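Leave the Cabinet Doors Alone

My sister-in-law Dineo has taken the doors off every cabinet in her kitchen, and she would like me to do the same. She is very happy about it. She sent me photos of her bowls! And they are nice bowls, I'll give her that, but I have been thinking about it for two weeks now and I want to put in a word for the door.

Open shelving has been the thing for so long that I've stopped noticing it in magazines. Every kitchen has the stack of white plates, the jar of lentils, the one cutting board leaning against the tile like it's waiting for a bus. I don't know who eats in these kitchens. My own cabinets hold a waffle iron with a bad cord, 10 plastic lids that fit nothing, and a box of cornstarch that moved here with me from the old apartment on Ilden Street. I love these things in the sense that I have not thrown them out. I don't want to look at them while I drink my coffee.

People who like open shelves tell me it keeps them tidy. If you can see it, you'll take care of it. Maybe so, but I already spend all day being tidy for other people. I answer email politely. I fold the towels in the guest bathroom the way my mother did. By the time I get to the kitchen at night I want to shove the colander in on top of the pot lids, push the door shut with my hip and go sit down.
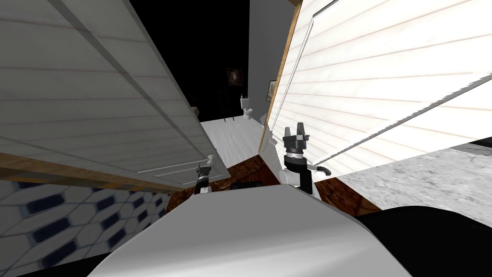
White doors with a small round knob, still my favorite kind.

Then there's the grease. Dineo says she wipes her shelves down every weekend, and I believe her, because she is that kind of person (she also irons pillowcases). I cook with oil and I cook a lot of onions. Anything I leave out on top of the fridge gets that sticky fuzz on it within a month, and I would rather not have it on my cereal bowls.

I did try it once, in fairness. When we rented the place in July a few years back, the kitchen had long open shelves over the sink, and for the first few days I thought it was wonderful — you could grab a glass without even looking up. By the second week I'd started arranging things. I was turning mug handles to face the same way. My husband put a bag of chips up there and I moved it, and he put it back, and we had a small, stupid argument about chips on what was supposed to be a vacation.

My neighbor Afshin has a theory that it's all about money, that shelves are cheaper than cabinets and somebody had to make cheap look good. He paid $376 to have two of his old doors rehung and he considers it the best thing he's done for the house. I think he's partly right, but I also think people want to be seen having a nice life, and a door gets in the way of that.

Well, good. A house should have a few spots where company doesn't get to look. I grew up with a hall closet you had to open slowly, with one hand up, and I remember that closet more fondly than anything we kept on display in the living room.

Dineo is coming over for dinner next week and she has offered to bring her screwdriver. I've told her to bring dessert.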